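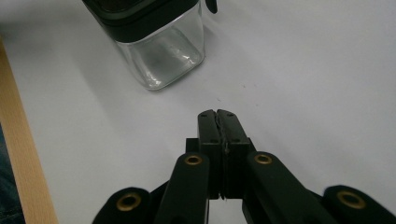

Square glass jar with a black lid.

Trarkadum opens its first refill shop this September, and I'm so happy I get to tell you about it! I'm Marites Padilla, and I've wanted a place like this in Baptista for ages.

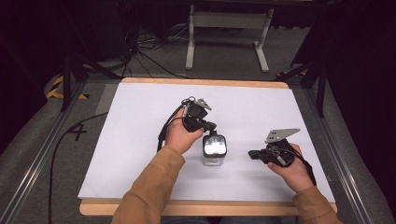

We'll stock more than 40 dry goods - beans, rice, spices, tea - all sold by weight. Bring any clean container you like; a small clear jar with a black lid is great for cumin or loose tea. Doors open Thursday at 9 a.m., and the first 1,000 shoppers get 2 free scoops of coffee.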